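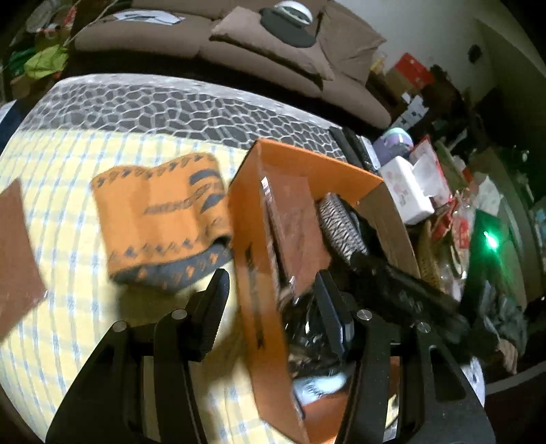

*An open box on the bed, several things in it, with a folded towel next to it.*

# Packing the odds-and-ends box: which tips hold up

Every list of moving tips has a paragraph about the "miscellaneous box," and most of those paragraphs tell you never to have one. Sort everything by room, they say. Label by category. I have moved house enough to doubt it. There will be a box with a striped thing, a flat package and something large and black in it, and your only choice is whether it arrives in one piece.

I went through the usual advice and kept what I could stand behind.

## "Pack on the floor, never on the bed"

The theory is that a mattress gives and the box tips over. Fine, it tips a bit. I still pack small boxes on the bed, where I can see into them without kneeling for an hour. Put down a sheet you were going to wash anyway. Heavy boxes (books, pans, tools) belong on the floor or a table, and I won't argue that one.

## "Use towels in place of bubble wrap"

Half true. Towels are good filler at the bottom and sides of a box. They are poor wrapping for anything with corners, as they slide off the first time the box is turned. Comfort Akpalu swears by rubber bands over the towel. I tried it with a glass lamp base and the bands held, but they left marks in the pile that took two washes to go.

Fold the towel flat and leave it beside the box until the hard things are in. Then you can see where the gaps are.

## "Stand flat things upright"

Yes. Do this one. A flat package against the wall of the box takes up very little room and won't have anything sitting on it. Put it in first. Round things go next to it, and the biggest object goes in last, on a slant if it must.

If the biggest object sticks out over the edge, it needs another box. Pressing the flaps down and adding tape is how flaps tear.

## "Buy proper moving boxes"

The Hukora set was recommended to me by three different people. The boxes are fine. So are the ones that shoes and groceries come in, provided the bottom is sound. Press your palm on the bottom seam, and if it moves, run tape along it and once across. A front flap that hangs down is no problem until it's creased in two places, and after that I'd use the box for socks.

## "Photograph the contents and number every box"

I did this once, using the Monamov labels. They peeled off in the cold van. A marker on two sides of the box does the same job. Write three or four words, such as "bedroom, small, fragile." "Misc" tells you nothing in September, when you're looking for the charger.

## Crinkly plastic

Leave new things in their clear wrapping if it's still whole. It keeps dust off. I wouldn't count it as padding, whatever the lists say, and I'd take it off anything that might be damp.

## Small long things

Pens, remotes, glasses cases, anything long and thin: lay these on top at the very end, or keep them out and carry them in your bag. Salamatu Issahaku tapes hers to the inside of the flap. I have my doubts about the tape, but she does always know where they are.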